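May 2020

I gave up coffee for 40 days this spring, mostly to see if I could sleep better. The first 2 days were the worst — headaches, and I was short with everyone. By the second week I was going to bed at 10 instead of midnight. I drank tap water and a mint tea from the Brundora market, which costs less than the beans did. I'm back to one small coffee before 8 now, and I may try going without again in July.

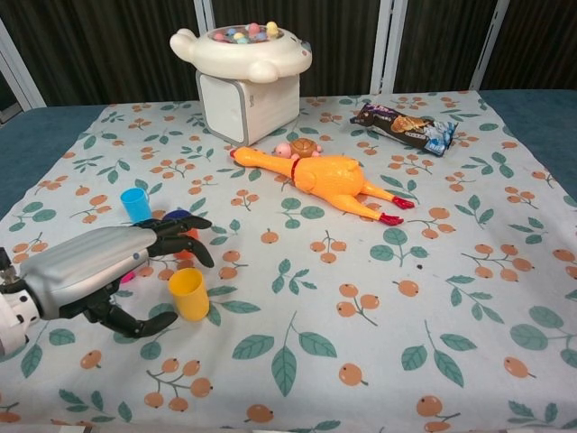
Yellow cup on the berry tablecloth.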